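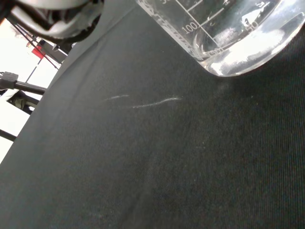
May 11, 2019

Second go at the madder bath. The first one (November, see the page with the coffee ring) gave us a color Letay called "canned salmon," and I haven't come up with a better name for it.

Wool from the Burkirberg mill, the thinner of the two weights. Scoured last night, rinsed until I got bored, then rinsed again when Dzintra Butkienė walked past and raised an eyebrow. Alum mordant as usual. I left out the cream of tartar from one batch to settle the argument about whether it does anything. The argument is now in its third year and I expect it to outlive the wool.

Dallier pot for batch 2, the old enamel one for batch 1. The Dallier has a thermometer clip that fits no thermometer we own. I held it on with a clothespin, which went in twice.

Kept the bath under 160 F for the first hour. Then the phone rang, and it was the Jilon people about the invoice, and when I got back it was at 171. Turned it down, wrote it down, told no one. Letay, if you are reading this, it was only a few minutes.

Batch 1 (no tartar): brick, leaning brown. Respectable. The color of a sofa in a dentist's office.

Batch 2 (tartar): a proper orange red along most of the skein, with one pale stretch where I tied it too tight. I have been told about figure-eight ties. I have a handout about figure-eight ties.

So either the tartar matters or the overheated pot matters, and I've managed to change both at once. Dzintra says this is called a wasted morning. I prefer "preliminary."

Water: tap, 113 ppm hardness on the strip, assuming the strips haven't expired. The box says they have.

To do
- Repeat with both batches in the same kind of pot, same heat, phone in a drawer
- Order more ground root, and check whether the Jankauskaitė price includes shipping this time
- Retie everything in the blue bin, looser
- Lightfastness: 2 strips in the south window, 2 in the cupboard. Label them BEFORE they go up
- New water strips

Letay Tesfamariam wants to try the exhaust bath on silk tomorrow. I've left it covered on the back burner, heat off. Please don't put the lid down on the good towels.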